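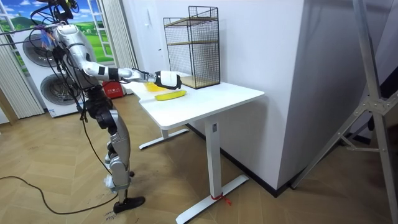

Teresa Quillfeather

May 23, 2020

The best software engineer I've worked with started out answering phones. She spent four years on the support desk at Harkora, a payroll software company where I ran a product team, and by the time she wrote her first line of production code she knew more about our customers than the rest of us put together. I've been wanting to write about that ever since, and a report from Gredska has finally given me the push.

Gredska makes scheduling software for clinics, and it has 2,917 employees. Last year it opened its engineering jobs to anyone already on the payroll, in any department, with six months of paid training. It got 660 applications. From inside! People in billing, people in sales, a whole crowd from support. I read that number three times, and I was grinning by the third.

Think about what those people bring with them. A support agent has heard the same complaint in forty different tones of voice. She knows which button everybody misses, and she knows that the export feature the product team is so proud of breaks every time a customer has an apostrophe in her last name. You can teach that person to code. I've watched it happen, and it's a joy to watch.

Tech companies love to say they can't find talent. They pay recruiters a fortune, they fly candidates across the country, they put them through five rounds of puzzles at a whiteboard. Meanwhile the woman two floors down has built a spreadsheet that runs half the department, and she did it on her lunch break with nothing but a search engine and a bad mood. 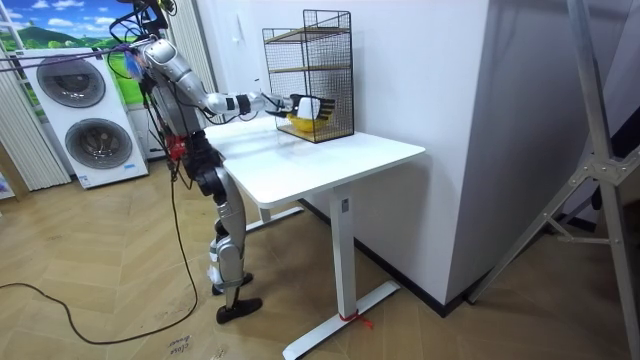

Teresa Quillfeather

Training costs money, of course, and for six months you have a new engineer who can't do very much. Managers complain about this, and I understand why. I complained too, the first time. Then my team's bug reports started coming back with notes like "customers will hate this, try it the other way around," and I stopped complaining.

There are ways to do it badly. Muli, a smaller firm, asked its people to learn at night and on weekends, then seemed surprised when the parents dropped out. Pay people for the hours. Give them a real team, a real mentor and a real salary at the end, the same one you'd offer a stranger.

Wetent plans to start its own program in June, and I hope it goes big. If you work in support somewhere and you've been wondering whether to ask – ask! Bring the spreadsheet.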